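The Patient Art of Teaching a Robot to Tidy Up

By Imogen Blackburn

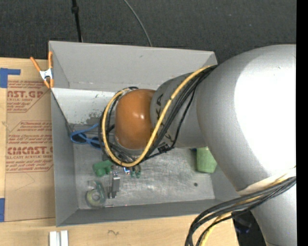 The first thing Lorraine Hulme taught me was to slow down. I had been at the controls for less than a minute, a small handle in each fist, and I was already trying to snatch things up the way I clear my kitchen counter at home.

"It copies everything," she said. "If you're in a rush, it learns to be in a rush."

Hulme is one of the operators at Trilgate, a small outfit that teaches robot arms to pick odds and ends out of a bin and put them where they belong. She used to repair sewing machines. Now she spends her mornings steering an arm by remote control, and every reach, pause and second try is saved. Each full run, from first reach to last drop, is called a demonstration. When I visited, the team had 3,437 of them on the books, and 1,556 were hers.

I had expected the job to feel like a video game. It is much closer to handwriting! After an hour in the back office with the recordings playing side by side, I could tell the operators apart. Bradley Entwistle comes straight down on everything, quick and sure. Hulme drifts in from the side and waits a beat before closing the grip. Guðlaug Grímsdóttir, who runs the training side, wants both styles in the mix, along with the fumbles.

"A perfect run is nice to watch," she told me. "But the robot is going to miss sometimes, and it needs to have seen somebody miss and carry on."

So the misses stay in, as long as the operator recovers. Of the early runs, 895 were thrown out for a duller reason – the operators had all started from the same corner of the bin, and the arm had learned to love that corner.

The objects are the fun part. Sunglasses are the ones everybody groans about, all thin edges and odd angles. Tape dispensers want to roll or tip. Cups are kind to beginners. Entwistle shops for new items on his lunch break and is banned, by general agreement, from bringing in anything with glitter on it.

There is another way to teach, and I liked it even better. On some days the team switches off most of the arm's stiffness, takes hold of it and walks it through the motion by hand. It is surprisingly heavy going for the shoulders, but you feel the moment an object catches on the wall of the bin, and that is hard to get through a handle from across the room. Alfie Yeoman, the newest operator, learned this way first and thinks everyone should.

My own total at the end of the afternoon was 2 demonstrations, both slow, one of them with a long wobble in the middle. Grímsdóttir watched them back twice and kept the wobbly one.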